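2/27/21, a thread on junior mining stuff, mute me if you only came for the dog pictures

1/ So I finally sat down with the Trornotau technical report last night. All 193 pages of it, with a pot of coffee and a highlighter. I've held a few shares since November and figured I should know what I own!

2/ Quick background if you don't follow the tiny ones. Trornotau is a silver-zinc property up a bad road outside Porkberg. Old workings, a caved adit, and a bunch of historic core that sat in a shed for years. Plenido picked it up cheap when everybody was chasing lithium.

3/ They drilled 10 holes last season. I was hoping for more, but the snow came early and the rig had another job to get to. Total came to 2684 meters, so these weren't little pokes in the ground either.

4/ What I liked: they re-logged the old core before picking new targets. You'd be amazed how many juniors skip that and just drill under the best number in the old press release (I've owned several of those, ask my wife). 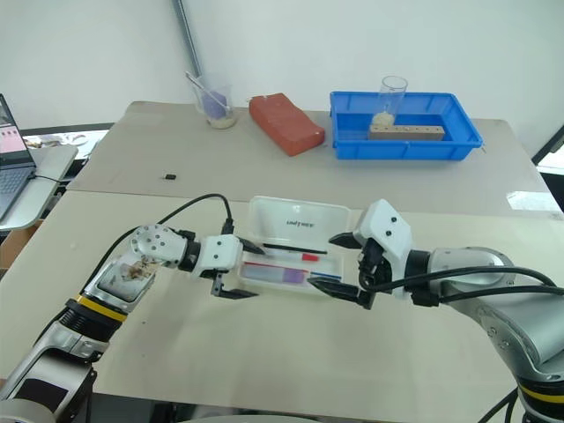
*Two arms over a big beige tabletop, one gripper open.*

5/ What I didn't like: only 2 of the holes hit the zone they call the Lower Vein, and those two are pretty close together. The report draws a nice fat dashed line between them and then keeps going downhill for quite a ways. Dashed lines are free, folks.

6/ Also the recovery section is thin. One batch of met work on one composite sample. I want to see the zinc split out properly before I get excited, and I'd like it from more than one spot on the property.

7/ Somebody asked if this is the same outfit as the Trujillo project. Yep, Plenido has that one too. It's copper, much earlier, mostly soil lines and mapping so far. I give it zero value in my head and would be happy to be wrong.

8/ Cash is okay. They say they can fund up to one more season at Trornotau without going back to the market. I've heard that before from other companies, and then the financing lands the week after you buy more. So I'm sitting on my hands till the permit for the east pads comes through.

9/ Not advice, I do drywall for a living and read these things for fun. If you've driven the Porkberg road lately, let me know what shape it's in past the second bridge. Thinking of going up once it melts out.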